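Robot Handling, Unit 4: Comparing Grippers on Round Objects
Handout for the bench session
Course tutors: Viktória Illés, Keith Waaka

What you need before you start

Read the safety sheet and sign it. Bring the results table from Unit 3, as you will be adding columns to it. Work in pairs, one at the controller and one keeping the log. Swap after each gripper.

The grippers

You will try three sets of fingers on the same arm. The Casthorpe set has flat faces and a long stroke. The Harawira set is angled, with a pocket cut into the inner side. The Fuletti set is soft and bends around the object. All three take the same mounting plate, so a change should only need the four screws on the flange. Tighten them in a cross pattern and run the homing routine again afterwards. Last year several pairs skipped homing and their width readings were useless.

Why round objects

A box gives flat fingers a large area to press on. A jar gives them a narrow line on each side, and it can turn in the grip even when it does not slip down. Log these two faults separately. Write T for turning and S for slipping. If both happen, write both letters, with the first one to appear on the left.

Surface matters as well. Bare plastic, tape and ribbed lids all behave differently under the same force, and wrinkled tape may shift a little before it holds. Note what the fingers are touching, and at what height, for every trial.

Wrist camera

Keep the wrist camera on throughout. It is the best way to check whether the object is centred between the fingers. It is less good for judging depth, so use the side view when you set the approach height. Anything moving quickly behind the object will blur. Ignore it and look at the contact on each side.

Procedure

1. Home the gripper and open it fully.
2. Stand the jar upright on the table and bring the arm down over it at slow speed.
3. Stop with the fingertips below the lid. The force should go into the body of the jar and leave the cap clear.
4. Close at the lowest force setting until both fingers touch, then save a wrist camera view. Check yours for the same points as the one printed with this step: a finger against each side of the body, the ribbed cap free above them, and the red strip facing front so that any turning will show.

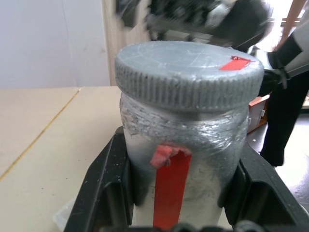 5. Lift slowly, hold for a count of 3, and lower again. Log T, S or a clean hold.
6. Raise the force by one setting and repeat until you have three clean holds in a row.

Writing up

Give the lowest force that worked for each set of fingers, and say which fault came first below it. Keep the discussion under 1000 words. Reports go to Viktória at the Arnville office by the end of August.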